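Nele Desmet
Okay, so I have been promising you all a lunch thread for weeks and I keep getting carried away with other things, but the table is set and I'm finally sitting down to write it. Tacos again, of course (you know me!).

My neighbor Hendrik swears by warm tortillas and cold toppings, and after 40 years of cooking for his family I'm not about to argue with him.

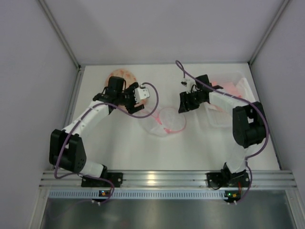 Burkeck, Sunday, March 4, 2018

Food goes at the far side of the table, as always. I like everything out before anyone gets hungry, or else I start nibbling and there go seven good bites before lunch!

Next time I'll share Hendrik's bean recipe, if he ever lets me write it down.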